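Box, shell, box again

Are the machines ready for the boring jobs yet? A day on the test floor at Padanex, Grevport

12/15/22

Ask anyone who packs for a living what they'd hand over first and you get the same answer. The dull bit. Lift, turn, lower, next one. Hour nine of that and your shoulders know all about it.

So. Padanex, a small outfit on the Kimville road, reckons it can take the dull bit away. Two arms, two hands, a lot of cable. I went to see whether it could do a job my nephew did for one summer and hated.

The promise is old. We were meant to have the ironing sorted by now. What we got was a disc that hoovers the hall and eats socks - useful, but not a butler. Shop floors did better, as long as every part turned up in the same place facing the same way. Move the part a hand's width and the whole line sulked.

What's changed is the mess. The newer machines are supposed to cope with it. Padanex doesn't bolt everything down, doesn't mark out the floor, doesn't build a cage. Shelves, boxes, go.

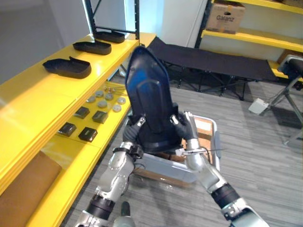 Two-handed work: a moulded black shell held upright over an open carton, with more on the yellow shelf to the left.

Big thin plastic is a pig to handle, by the way. Squeeze too hard and it bows. Too soft and it slides. One hand won't do for a tall piece, and two hands have to agree with each other the whole way down. People do this without thinking. Machines have to think about nothing else.

The numbers then. Padanex set itself 300 shells a shift. In August the best shift managed 204. A decent human packer does 600 and still has time to moan about the radio. Cost of the arms? They wouldn't say, and I asked twice.

Speed isn't really the worst of it. Somebody still has to fill the shelves, fold the cartons, clear up when a flap springs back. I saw 46 pieces go by before lunch and a person stepped in for five of them. That's a helper that needs a helper.

Small parts are worse. Screws, little discs, square blocks the size of a sweet - fingers made for a big shell are no good for those, and swapping hands takes longer then doing it yourself.

And at home? Forget it for now. Pylypenko, the kitchenware firm over the river, tried a similar pair of arms on loading a dishwasher and quietly stopped. Glasses, mostly. Plates were fine if they were all the same plate. Whose plates are all the same plate?

Still, I came away less grumpy than I went in. Slow and fussy, yes, but it was lifting awkward things in an ordinary sort of room, and a few years back that would of been a film trick. Padanex wants to try again at 300 once the new hands are fitted. I've asked to come back with a stopwatch.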